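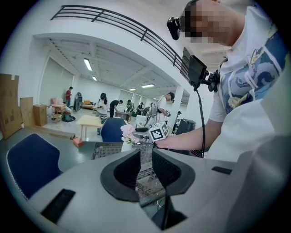 Grendine Forum > Bodywork and massage > Foot reflexology for beginners

tinum_gemma
Right, I'm hooked! Had my first proper reflexology session last week (a treat from my sister) and floated home afterwards. I'd like to learn enough to do my mum's feet, as she's on them all day at the bakery. Is a short course worth it or can you pick it up from a book? There's one at Bustel starting in January, 7 evenings, and I'm very tempted.

Shiyu Q
Do the course!! I learnt from a book first and pressed far too hard for months, poor husband. Having a teacher put her thumb on my foot and then watch me do the same on hers sorted it in one evening. Bring your own towel, theirs are tiny.

lwazi_n
Lovely hobby, but go in with your eyes open about the map. I've done sports massage for 9 years and I've never seen decent evidence that a spot under your big toe is linked to your head. A good foot rub feels wonderful because it's a good foot rub.

Shiyu Q
Fair enough lwazi, though I still find the chart useful. It makes me slow down and cover the whole foot instead of just mashing the arch. And my sleep is so much better on the nights we swap!

lwazi_n
No argument on the slowing down. I just don't want anyone's mum skipping the GP over a sore heel.

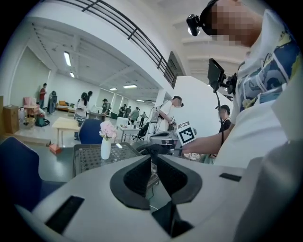 White T-shirt with the blue and yellow print

harish.k
Agree with both of you, if that's allowed. Gemma, does your mum have diabetes or any numbness in her feet? Worth asking before you start, and leave well alone if she's got a swollen calf.

tinum_gemma
No diabetes, just bunions and a lot of opinions. I'll ask about the rest. What do people use, oil or cream?

harish.k
Cream for me, a tiny bit. Oil and a laminate floor nearly finished me off.

Shiyu Q
Yupanqui balm! Thick, smells of oranges, and a pot goes on for ages.

lwazi_n
Plain unscented for a first go, in case her skin doesn't like it.

tinum_gemma
Booked it! Starting with mum's left foot tonight, very gently, with the plain stuff. Will report back.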